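Grimer 2 race-day binoculars: quick review after a full spring at the rail

Writing this fast, leaving for the track in an hour. Got a bunch of messages asking if the Grimer 2 is worth it over the old one. Short answer yes, mostly. Longer answer follows.

Background for anyone new. I go racing a lot, flat and jumps both, and I stand on the rail or low in the grandstand. Never in a box. So I need glass I can hold up one-handed with a program in the other, and I need to pick out silks on the far side when the field is still bunched up. That's the whole job. Birds, boats, concerts, no idea, ask someone else.

Had the first Grimer for three seasons. Good glass, terrible strap, focus wheel that went gritty the first time it saw rain. Switched to a pair from Doltier last year, hated the weight, gave them to Uyên Dương, who loves them and won't give them back.

So, the Grimer 2. Picked mine up in March.

Focus wheel. Big improvement. Turns smooth, stops where you leave it. I can go from the paddock to the backstretch with one finger and not overshoot. Gloves on, still fine. This alone would have sold me.

Picture. Sharp in the middle, soft at the edges, and the soft bit is wider than I'd like. Doesn't matter much when you follow one horse. Matters if you're trying to watch the whole field over a fence and catch who jumped big and who scraped through. Colors are true, I stopped mixing up the dark green and the black caps in the late races, which used to cost me money.

Low light is so-so. Winter cards, last race, gray sky, they struggle. The Doltiers were better there, have to be fair about that.

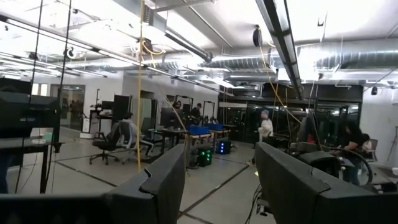
Weight. Light enough. Around my neck for a full seven race card and no sore spot after. Hazem Erraji borrowed them for a two-mile chase and said they felt like a toy, then asked what they cost, so take that how you want.

Strap. Still bad!! How. Thin, slippery, the clip twists. I swapped it for an Owino one the first week and havent looked back. Budget for that.

Eyecups. Twist out, three positions. I wear glasses and use them all the way in. Full view, no black rings. One of mine has started to creep out on its own when I pull them from the bag, annoying but not a deal breaker.

Rain. Got soaked in June, proper summer downpour right before the feature, everybody running for cover and me standing there like an idiot because I liked the look of the second favorite in the paddock. (Ran ninth.) Wiped them off on my shirt. No fog inside, wheel still smooth the next day.

Case is a soft pouch with a magnet flap. Fits in a coat pocket if it's a big coat. The lens caps do not stay on, lost one in the parking lot already. Emailed support and a guy named Benjamín Sepúlveda sent 2 spares, no charge, got here inside a week. Nice.

Compared to the Zostia, since people keep bringing it up: I've only had the Zostia in my hands for one afternoon. Nhi Vũ's pair. Better edges, clearly. But the focus is stiff and by the time I had the leaders sharp they were already turning for home. If you mostly watch horses walk around the paddock, maybe get that one. For actual racing I want the faster wheel.

Price. I paid 38 dollars less than list by waiting for the spring sale. At full price I'd still buy but I'd grumble abut the strap more.

Good: focus wheel, weight, holds up in the wet, works with glasses
Bad: soft edges, dim in winter, strap, lens caps

Been to 13 meetings with them so far. Keeping them. Will update after the jumps season gets going, the low light thing bugs me and I want a few more dark afternoons before I call it.

Edit: yes they fit a tripod, no I haven't tried it, who brings a tripod to the races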